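Panelled door

A panelled door is a door made from a frame of upright and cross pieces, with thinner panels set between them. The panels can move a little when the air is damp, so the door does not crack.
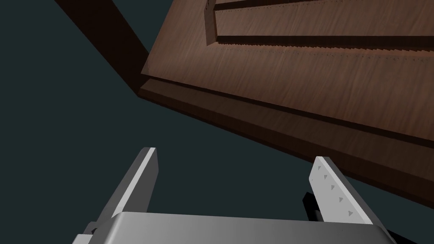
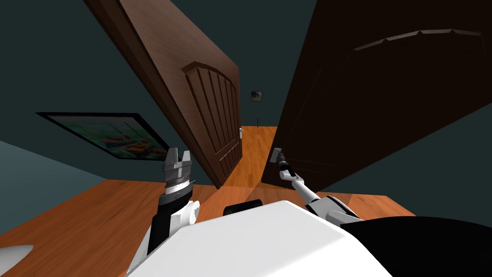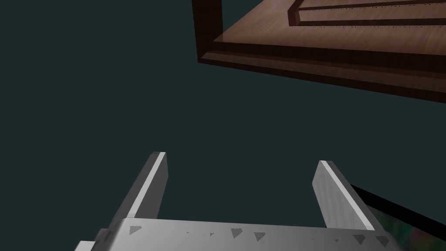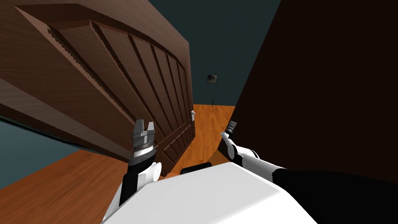 In Treden, the joiner Tirta Manurung made such doors for 37 houses. His workshop used two patterns - one plain, one with an arch. A raised panel may have an arched top and vertical grooves, as on the left door in the second picture. Older doors in the town are often painted.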